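Gidgate Home Help Desk
Ticket 700-92
Subject: Tabletop finish gone tacky, plates sticking
Opened by: Jezefína Šťastný
Product: Piltadura clear table oil
Status: Open, waiting on customer

Jozefína Šťastný wrote:
Hi again! So I put the Piltadura on our light wood table back in August, two coats like the can says, and it looked gorgeous for a while. Now it's gone tacky. I set a plate down for lunch and when I pick it up there's this little kissing noise, and then a ring. I've wiped it with a damp cloth, then with dish soap, then (I know, I know) with vinegar. The soap helped for an afternoon. It's worst at the end by the radiator, where I'd guess it gets up to 70 degrees most evenings.

Cormac Ó Conaill replied:
Thanks, Jozefína. My money's on too much oil left sitting on the surface. Could you rub a small patch with a dry white rag and tell me if anything yellow comes off? Please skip the vinegar for now. Also, how long did you wait between coats?

Jozefína Šťastný wrote:
Yellow, yes, plenty of it! I waited 4 hours between coats and the can says overnight, so that one's on me. I went over a patch with the Holub pad and mineral spirits and left it alone till morning. Much better there, I can slide a mug across it. The rest is still flypaper.

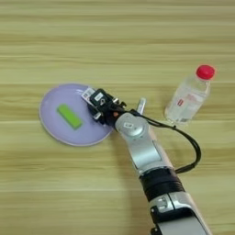 My real question is about the color, and whether I'll lose it if I do the whole top the way I did the patch. I like how the oil brought out the grain and I'd hate to end up with something gray. The darker brownish streaks up past the purple plate are the part I'm fussing over, as I can't tell if they're the wood or oil that pooled and went dark. Would a Vaveck scraper be too rough on them?

Cormac Ó Conaill replied:
No scraper yet, please! Do one streak with the pad and spirits, same as your patch, and let it sit overnight. If it lightens, it was oil. If it stays put, it's the wood and you can leave it be. I'll keep the ticket open.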